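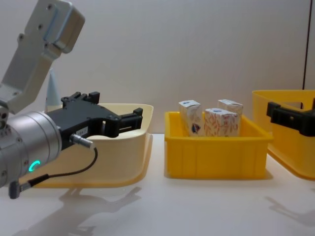

Small bins beat one big drawer, and I'll say it until everyone in my house is sick of hearing it! I spent most of August sorting the little things that drift around a kitchen (twist ties, spare batteries, birthday candles, the screws that came with the shelf) and plastic bins on a plain tabletop got me through it.

Pick your bins by color first. A bright yellow one is wonderful for the stuff you reach for every day, and a cream one can sit beside it for whatever still needs a home. You'll spot the yellow from across the room, even before coffee.

Keep the boxes upright. Little boxes laid flat turn into a pile, and then you're digging again, but stood on end like books in a shallow row they come out one at a time. A bin with straight-ish sides holds them up nicely. Flared trays are lovely for loose things, because your whole hand fits in.

Leave some room! I used to pack my bins to the top and felt very proud, and by the end of the week the lids were popping off. Now I stop with a gap wide enough for 3 fingers.

Clear boxes with white lids are my favorite for tiny parts. Write on the lid as well as the side if the box might ever lie down.
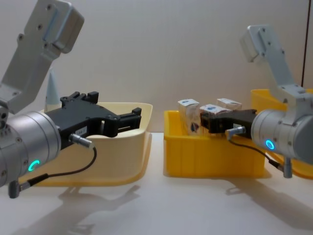

Joana Valente wrote in that she does it the other way round: she labels the bin and leaves the boxes bare, so anything can move in or out without peeling tape. I tried it on the battery bin and I'm a convert, at least for things that change often. Candles still get their own label.

For washing, warm water and a drop of dish soap, with an old toothbrush down the grooves if your bin has ribs on the outside. Dry it upside down on a towel overnight before anything made of cardboard goes back in.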